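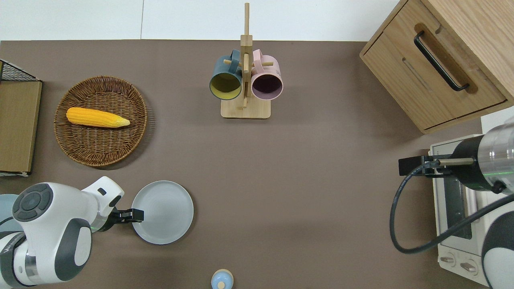
How I Clean and Condition Wicker Baskets

I have a bit of a basket habit. Thrift stores, yard sales, the clearance shelf at Homex, you name it. Most of them come home dusty, a few come home sticky, and every March I pull the whole bunch out and give them a proper cleaning before the windows start getting opened again. It takes me one lazy morning plus drying time, and you probably have everything already.

What you'll need

A vacuum with a brush attachment (mine is an old Zevo, any kind works)
A soft paintbrush or an old toothbrush
Mild dish soap
Two clean rags
A spray bottle
Small sharp scissors or wire cutters
Boiled linseed oil, if your basket feels dry
Wood glue and a few clothespins

Step 1: Get the dust out first

Please don't skip this one! I used to go straight in with a wet rag and all I did was make mud and push it down between the strands. Turn the basket upside down, give the bottom a few good slaps over the trash can, then vacuum inside and out on low. Follow up with the dry paintbrush anywhere the weave is tight. The coiled part around the rim always holds more than you'd think.

Step 2: Wash it lightly

Mix 2 teaspoons of dish soap into a bowl of warm water. Dip a rag, wring it out hard, and wipe along the weave, going the same way the strands go. For stubborn spots I use the toothbrush. You want the basket damp and never soaking, so don't dunk it. (Paper rope baskets look a lot like the real thing and will fall apart on you if they get wet. I lost a nice Flendby one that way. If a loose end untwists like paper, stop at the vacuum.)

Wipe again with the second rag and plain water to get the soap off.

Step 3: Deal with the frayed bits

Do this while everything is still a little damp, when the strands bend more easily. If they've dried out already, mist them with the spray bottle and give it 10 minutes.

Short hairy ends can just be snipped off close. Longer ones I tuck back under the nearest strand with the tip of the scissors. Anything that pops back out gets a dot of wood glue and a clothespin, and I leave the pin on overnight.

Step 4: Let it dry

Somewhere airy and out of direct sun. I prop mine on a cooling rack so air gets underneath. Six hours is enough for a small shallow basket, but a deep one with a lid can need a full day. If it has gone a bit lopsided, now's the time to press it back into shape. I set a plate or a bowl of the right size inside and leave it there till it's dry.

Step 5: Oil it (or don't)

Only bare baskets need this. If yours is painted or varnished, you're done. Put a little linseed oil on a rag, rub it in thin, wait 11 minutes or so (okay, one song and a cup of coffee), then buff off the extra. Lay the oily rag flat outside to dry and never leave it wadded up, as it can catch fire by itself. I wait a few days before putting anything in the basket, and I don't oil the ones I use for bread.

Musty smell?

Baking soda in the bottom, a loose trash bag over the top, two days in the garage. Vacuum it out after. Worked on everything except a Kocsis picnic hamper, and that one holds garden gloves now.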